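Home > Forum > Kitchen and Larder > Food Storage
Last updated: 8th May

Fridge drawer going limp and general storage moans
Started by Wen-hsiung Tseng

We moved into a rented flat in September and the fridge is an old Gristel. Anything leafy I put in the bottom drawer is limp in 2 days. Carrots go bendy. The temperature is fine, I checked with a thermometer on each shelf. I've tried kitchen paper under the salad and it made no difference that I could see. Is it the drawer, or am I buying bad lettuce?
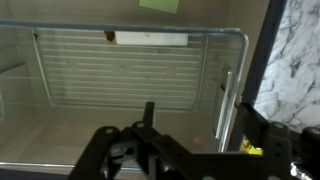 Re: Fridge drawer going limp

pantryshelf wrote:
Probably the drawer. If it has no slider for the vent, the damp air just goes. Put the leaves in a lidded tub with a dry cloth and leave the tub in the drawer. I get nine days out of little gem that way. Carrots I keep in a jar of water, changed when it goes cloudy.

oldbramley wrote:
Disagree about the water. It keeps carrots crisp but they taste of nothing by the end of the week. Cut the tops off, wrap them in a damp tea towel, done. And I wouldn't blame the drawer until you've looked at the door seal. Shut a slip of paper in it and pull. If it slides out easily the seal has gone and the landlord should be paying for it.

Wen-hsiung Tseng wrote:
Paper held firm all round, so the seal is all right. I'll try the tub. Next question then – sauces. My partner wants every bottle in the fridge and I'd like the door shelf back. We've tried to sort through it and got nowhere. 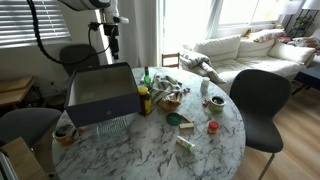

Soy is fine in the cupboard as far as I'm concerned, it's mostly salt. Ketchup I could go either way on. Mayonnaise obviously stays cold. The one we fall out over is the Galang chilli oil, which has bits of garlic in it and a label that only says "store in a cool place".

pantryshelf wrote:
Garlic in oil goes in the fridge once it's open. It'll turn cloudy and thick but it comes back if you leave it on the side for 20 minutes. Soy depends how fast you use it. A small bottle, cupboard. A big one that lasts you the year, fridge.

oldbramley wrote:
Soy in the fridge is a waste of space whatever the size. Same with vinegar, honey, mustard and brown sauce. People managed with a larder.
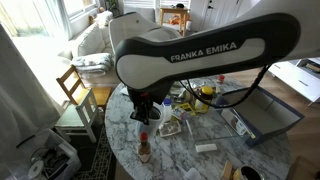
tamsin_k thinks the larder argument is a bit unfair, as a north-facing larder is a lot colder than a cupboard next to the oven. Mustard loses its heat in a warm kitchen too. She keeps hers in the fridge and the vinegar out.

oldbramley wrote:
Fair point on the mustard. Not moving on the soy.

Wen-hsiung Tseng wrote:
Update. Tub and cloth works, the spinach is still good. The chilli oil has gone in the fridge and the soy has come out, so we've won one each. I've also ordered two Eltance tubs with the raised base.

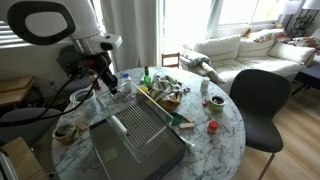 Do the tubs need a lid with a vent? A plain lid is fine for leaves, but leave it slightly open for mushrooms or they go slimy.

pantryshelf wrote:
I had the Bavmont ones before and the clips snapped, so go easy on the lids whichever make you get. Hand wash if you can – mine went out of shape in the dishwasher.

tamsin_k wrote:
What about herbs? Mine never last in a tub, coriander especially.

Previous | Next | Reply | Back to Food Storage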